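# Visit notes: the Druterside board mill

We arrived at Druterside at 9.30, signed in at the gatehouse and were issued with hearing protection and overshoes. The visit was arranged through Hultesier, who buy most of their backing board from the mill and send a group up every April.
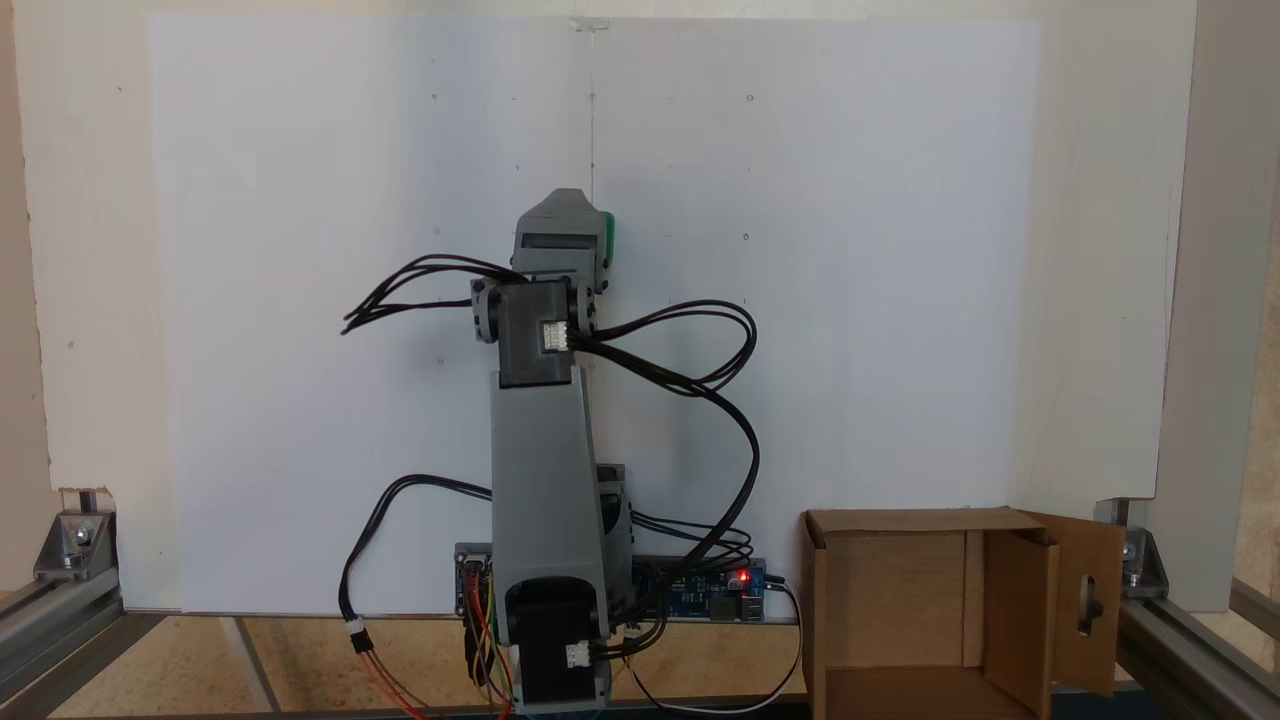 The mill makes uncoated and lightly coated board from a mix of recovered paper and bought-in pulp. It has one machine, rebuilt twice, with a trimmed width of 3 metres. The tour follows the stock from the pulper to the sheeter, which is the sensible order, although it means the noisiest hall comes first and most of the introductory talk is lost.

## Stock preparation

Bales are fed by conveyor into a vertical pulper. Wire is pulled out as a continuous rope and cut at intervals. Screening is in two stages. The second-stage rejects go to a press and leave the site by lorry; we asked for the reject rate and were told it varies with the supplier, Bautista being the cleanest of the current ones.

Water is the main running concern. The mill reuses its white water until the dissolved solids begin to affect sizing, then bleeds a proportion to the treatment plant. The plant is outdoors and can be smelt from the canteen.

## Forming and drying

The sheet is formed in layers, with the better fibre on the outside. Press section loading was being adjusted during our visit after a felt change, and the machine was running slightly under its usual speed of 631 metres per minute on the light grade. Moisture is measured by a scanning head that crosses the sheet continuously — the trace on the control room screen showed a damp streak towards the drive side, which the operators put down to a blocked nozzle.

The drying section has 24 steam-heated cylinders. Condensate is returned to the boiler house. Access was limited to the tending-side walkway, and anyone wanting to see the doctor blades had to lean.

## Finishing

Reels are slit and either wrapped or sent to the sheeter. Sheets are checked for curl by laying a sample flat in a conditioned room and measuring the corners after a fixed period. The room was quiet and well kept. Board for Woltelier is held longer than the rest, as their specification calls for a tighter curl limit.

Pallet weight is around 774 kilograms for the standard sheet size. Wrapping is automatic, labelling is by hand.

## Practical points

- Parking is on the far side of the weighbridge; allow ten minutes to walk round.
- The stairs to the machine floor are steep and there is no lift.
- Lunch was sandwiches in the training room, where the samples can be handled.
- Questions on pricing are not answered on the tour.

We left shortly after 2 p.m. The curl data for the heavier grades was promised by email and will be added to these notes when it arrives.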